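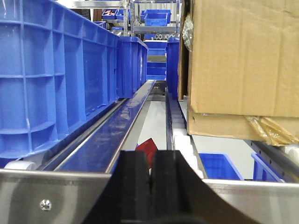
腕部相机画面，夹爪前方是传送面上的红色小件

遥操作示教抓扁平小件，回放时总在最后一段停住或者夹空，该怎么录？

Yee-man Tsang 发布于八月 标签：遥操作 示教 模仿学习 夹爪 腕部相机

我们在 Sikport 的分拣线上做一个抓取任务：红色的扁平小件落在浅灰色的传送面上，机械臂下去把它夹起来，放进旁边的蓝色周转箱。现场东西比较多，左边沿着蓝色轨道排着周转箱，右边有一个大纸箱和一条滚筒线，后面还有货架。录制的时候传送面是停着的，小件的位置由人摆。

设备是 Tullo 的六轴臂，两指夹爪，黑色指块比较厚。操作端是一个同构的小臂，人握着小臂走，大臂跟着走，扳机控制开合。录制软件用的 Vidatel，保存腕部相机图像、一路固定的俯视相机图像、关节角和夹爪开度。固定相机架在货架那一侧，从那边往下看。

到目前为止一共录了 97 条示教，由三个人轮流录，我录得最多。训练用的是软件自带的动作分块策略，参数基本没动。结果是这样：

从起始位到小件上方，走得很稳，每次都能到。
到了上方以后，经常停在那里小幅度地抖，有时候停很久才下去，有时候一直不下去。
下去的那些，有一部分夹空了，指尖落在小件旁边，夹爪合上，然后空着手去放箱，整套动作都做完。
把小件换成高一点的方块（随手找的木块，只录了很少几条试一下），反而能夹起来。

我回看了自己录的数据，发现我在小件上方确实会停一下，主要是在俯视画面里看不清指尖和小件差多少，要低头看看实物再往下走。另外两个同事不怎么停，但是他们下去的时候会左右找一找。

想问的是：
这种情况是数据量不够，还是录的方式有问题？
停顿要不要从数据里剪掉？怎么剪？
要不要改成拖动示教，人直接扶着臂走？我们的臂支持零力拖动。
腕部相机里指尖占了画面下方中间很大一块，会不会有影响？

两边的周转箱位置每次会有一点变化，纸箱也会被人挪，不知道这个有没有关系。谢谢。

Angus Kingi 的回复

数据太少了。我们以前做类似的都是先录 400 条再说，你现在这个量训出来什么样都不奇怪。多录，换大一点的模型，别的先别管。

还有，扁的东西用吸盘，不要用两指。

Yee-man Tsang 评论：吸盘试过，小件表面有棱，形状也不平整，吸不住几次，所以才换成夹爪。400 条是同一个人录的吗？

Angus Kingi 评论：好几个人，具体忘了。

Anju Tiwari 评论：停顿没处理的话，录到 400 条，停顿也跟着多了四倍，还是会停。

Anju Tiwari 的回复（提问者采纳）

我在 Tautahi 做过一段时间的示教采集，主要是带新操作员，你描述的现象我见过很多次。按你问的顺序说。

一、先看数据，暂时不要加数据

停在上方不下去，多半就是你录的时候停了。策略看到的是图像和关节角，你停着的那一段，图像不变，关节角不变，动作也是“不动”。同样的画面，有的帧对应“不动”，有的帧对应“往下”，而“不动”的帧比“往下”的多得多，模型当然学到停着。你说有时候停很久又下去了，这也对得上，抖动把它带到一个稍微不同的位置，那里的数据里“往下”占多数，它就下去了。

你可以自己验证一下。在 Vidatel 里把每条示教的末端速度画出来，看夹爪还没合之前，速度接近零的那一段有多长。把三个人分开看。我估计你的那一段最长。

二、停顿怎么处理

能重录就重录，剪是补救办法。

剪的话，只剪接近零速度、并且夹爪开度也没有变化的帧，前后各留几帧，不要剪到完全没有减速的程度。夹爪合拢的那几帧绝对不要剪，合拢的时候臂也是不动的，按速度一刀切会把合拢的过程切掉，这样训出来的策略会在没夹紧的时候就往上提。我们有一个新人写的脚本就这么切过，整批都废了，最后从原始文件重新导出。所以原始文件一定留着。

图像和关节角要一起剪，两路相机都要剪。剪完随便抽几条回放一遍，看动作有没有跳。

三、重录的时候怎么录

问题的根子在于你看不清指尖和小件的距离。操作员看不清的东西，策略大概率也看不清。你在低头看实物，而策略没有这个信息，它只有两路相机。所以第一条规矩：录制的时候操作员只看屏幕，不看实物。刚开始会很慢，成功率也会掉，练半天就好了。如果练了半天还是不行，那是相机的问题，回去调相机。

具体动作我是这样教的：

从起始位出发，直接走到小件上方偏高一点的地方，在走的过程中就把手腕转到位，让两个指块分别落在小件的两侧。不要到了上方再转。

下降的时候匀速往下，可以慢，但是不要停。如果发现偏了，边下边修，不要悬停着修。

快到传送面的时候放慢。扁平件的难点就在高度，指尖高一点点就从上面滑过去了，低一点点就顶在传送面上。允许指尖轻轻碰到面，但是不要压。你的同构小臂如果没有力反馈，碰到的时候手上是没感觉的，可以在控制端给一个最低高度的限位，离面留一点余量，这样操作员敢往下走。限位要写进执行端，录制和回放用同一个值。

合拢以后停一下再提，这个停是可以有的，让指块夹住。每个人停的时间尽量一样。

提起来以后先竖直往上，再往箱子那边平移。

中间抓失败的，分两种。指尖落偏了，操作员抬起来一点、挪过去、重新下去抓到了，这种留着，很有用，你现在“夹空了还去放箱”就是缺这个。夹空了没发现，一路走到箱子上方才发现的，整条删掉，不要留。你查一下现有的 97 条里面有没有这种，我猜有。

四、要不要换拖动示教

不建议。拖动的时候人的手和胳膊会进到画面里，腕部相机和俯视相机都会拍到，回放的时候没有手，画面就对不上了。有人的办法是拖一遍记录轨迹，然后人走开，让臂自己重放一遍，重放的时候再录图像。这样可以，但是每条要做两次，而且第一次拖完小件已经被夹走了，要原样摆回去，扁的小件很难摆准。另外夹爪合拢怎么触发也要另外想办法，一般是脚踏。

拖动示教适合固定点位的活，比如每次箱子都在同一个地方，记几个点就行。你的小件位置是随意的，还是遥操作合适。

五、腕部相机

指尖在画面里占一块是正常的，也需要它在，策略要靠指尖和小件的相对位置来对准。你贴出来的这张，小件就在两指之间再往上一点的位置，能看见，我觉得视角可以用。需要注意的是下降到最后的时候，小件会不会被指块挡掉。把几条成功的示教拖到合拢前一刻，看小件还剩多少在画面里。如果基本看不到了，就把相机支架往外倾一点。倾了以后以前的数据就不能和新数据混在一起了，要动就趁现在动。

夹爪两侧的钢板会反光，画面里能看到灰色的光。如果你们白天和晚上的光差别大，要么把那两块板贴上哑光胶带，要么白天晚上都录一些。我选贴胶带。

六、周围的箱子

周转箱和纸箱位置有变化没有关系，有一点变化反而好，但是要让变化和小件的位置没有关联。举个例子，如果你每次重新摆小件的时候习惯站在同一侧，顺手把纸箱推一下，那就有关联了。纸箱上的塑料膜和胶带这种东西会动，建议撕干净，省得哪天垂到腕部相机前面来。

目标箱要固定是哪一个。你左边的蓝色周转箱不止一个，长得又一样，几个人录，很容易一个放这个，一个放那个。录之前说好。

七、录多少

按上面的办法重录，不用一开始就奔着几百条去。先由一个人录，就录小件在传送面中间一小块区域里的情况，训一版看看还停不停。如果不停了，再扩大区域，再让别人加入。每个人加入之前先录 5 条给大家看，看下降方式是不是一致，不一致就重新练，那 5 条不进数据集。

小件的摆放不要凭手感，人凭手感会越摆越靠中间。我们是在旁边贴一张表，写好格子号和朝向，录一条划一条。朝向比位置更容易漏，扁平件长边对着指块和短边对着指块是两种抓法，两种都要有。

Yee-man Tsang 评论：查了速度曲线，确实是我的停顿最长，比另外两个人长很多。夹空还放箱的也找到了 4 条，有一条是我录的，当时完全没注意到。已经删了。

Yee-man Tsang 评论：还有一个问题，匀速下降我做不到，小臂太轻了，手一抖大臂就抖。

Anju Tiwari 评论：把主从比例调低，小臂走得多、大臂走得少。Tullo 的遥操作设置里应该能改，下降段切到低比例，平移段切回来。切换的时候臂要静止，不然会跳。或者胳膊肘找个地方垫一下，这个最管用。

Yee-man Tsang 评论：切换比例的时候静止，那不是又多出一段停顿？

Anju Tiwari 评论：对，会有一小段，放在高处切，离小件远一点，然后剪掉。嫌麻烦就全程用低比例，平移慢一些也能接受。

Comfort Mahama 评论：全程低比例会有一个问题，小臂的行程不够走完整个动作，中间要松离合重新握。我们是把起始位改得离传送面近一些解决的。

Digby Lowther 的回复

上面写得很全了，我补充几个设备这边的，都是踩过的。

1）先排除延迟。录制的时候，人看到的画面是有延迟的，人会自己适应，适应的方式就是走一下停一下等画面跟上来。如果延迟大，怎么练都会停。测的办法很简单，在腕部相机前面放一个手机，打开秒表，再用另一个手机同时拍秒表和操作屏幕，两个读数一减就是。我们那套一开始延迟很明显，查下来是显示端做了缓冲，关掉以后操作员立刻就不怎么停了。

2）时间戳要对齐。夹空也有可能是图像和关节角没对齐造成的。录制里图像比关节角晚到，训练的时候当成同一时刻，策略学到的合拢时机就偏了。检查的办法：找夹爪开度刚开始变小的那一帧，看腕部图像里指块是不是也刚开始动。差一帧两帧可以，再多就要处理。

3）夹爪开度记录的是指令还是实际值，要搞清楚。夹到东西以后，指令是全闭，实际停在小件的厚度上。动作用指令值，状态用实际值。如果两个都记成了指令值，策略就没法从开度上知道自己有没有夹到。小件本身就扁，夹到和夹空的开度差别很小，这个信号就更不能丢。

4）指块。你这个指块比较厚，抓扁件吃亏，指尖下缘如果是圆角的，会把小件往下压或者往外挤。可以在指尖内侧贴一层薄的软胶，下缘修成直角，和下缘齐平，不要让胶突出来。换了指尖要重录，哪怕看起来一样。

5）你最后是要在传送面动起来的时候抓，还是停着抓？如果要动起来抓，现在录的这批停着的帮助不大，建议早点想清楚。

另外木块能夹起来、小件夹不起来，这个对比很有用，说明平面上的对准差不多是够的，差在高度。可以先单独查一下高度：让臂走到成功示教里合拢前的那个姿态，拿塞尺量一下指尖到传送面的间隙，几条示教都量。我们量过，不同的人差得挺多，有的人习惯贴着面，有的人习惯悬着夹上沿。统一了以后改善很大。

Yee-man Tsang 评论：停着抓，线体到位会停，抓完再走。

Yee-man Tsang 评论：延迟量了，不大。时间戳那个还没查。开度那个查了，两个字段存的都是指令值，Vidatel 的配置里要另外勾一项才会存实际值，已经勾上了。

Digby Lowther 评论：那旧的数据基本就不用剪了，重录吧。

Yee-man Tsang 评论：是，准备重录。指尖先贴了胶，相机也趁这次往外倾了一点，合拢前小件还能看到一半左右。纸箱上的膜撕了，钢板还没贴，在等哑光胶带。

Yee-man Tsang 评论：更新一下。我一个人录了一小批，只录中间那块区域，胳膊肘垫着，全程低比例。训出来的这版在上方不停了，下去基本是连贯的。夹空还有，但是会抬起来再试一次，这个以前没有。现在主要的问题是小件斜着放的时候手腕转不够，应该是斜着的录少了，回头照着表补。

Anju Tiwari 评论：斜着的补的时候注意手腕转的方向，同一个朝向可以顺着转也可以逆着转，大家统一转角度小的那一边。混着来的话它会在中间犹豫，又变成停着抖。

Comfort Mahama 评论：正好四十五度的怎么办？

Anju Tiwari 评论：定一个方向，写在表上。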